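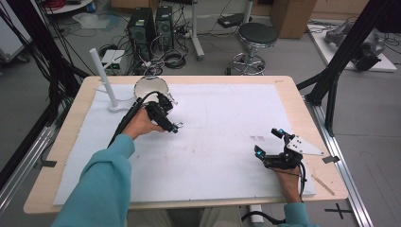 Pratia Gold opened its Trnka site to shareholders and local residents in June, and I went along on the morning tour. We started in the sample room next to the assay lab, where Firdevs Akbulut, the site geologist, went over how drill core gets from the rig to a grade number. One table there has a light wooden top, and a big white foam sheet covers most of it, with a white bowl near the top edge. She kept the talk short and took questions.

Trnka is an open-pit, heap-leach mine. The company says it poured 3289 ounces in the second quarter, and Akbulut said the grade has held up better than planned on the north side of the pit. Core is split, bagged and logged on site, then 500-gram portions go to the lab.

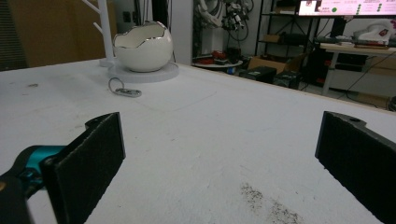

From there a bus took us up to the pit rim, a drive of 8 minutes. Two benches were being worked, with a third drilled and waiting on a blast. Tarık Coşkun runs the haulage side and told us the trucks are on two shifts until the new crusher arrives — the old one is the bottleneck.

The leach pads were the last stop. Houda Bennani asked about the liner and about water use, and got a clear answer on the first and a promise of figures on the second. I would have liked more time at the recovery plant, which we saw only through the fence. Lunch was served in the canteen, and the bus left for town at 2.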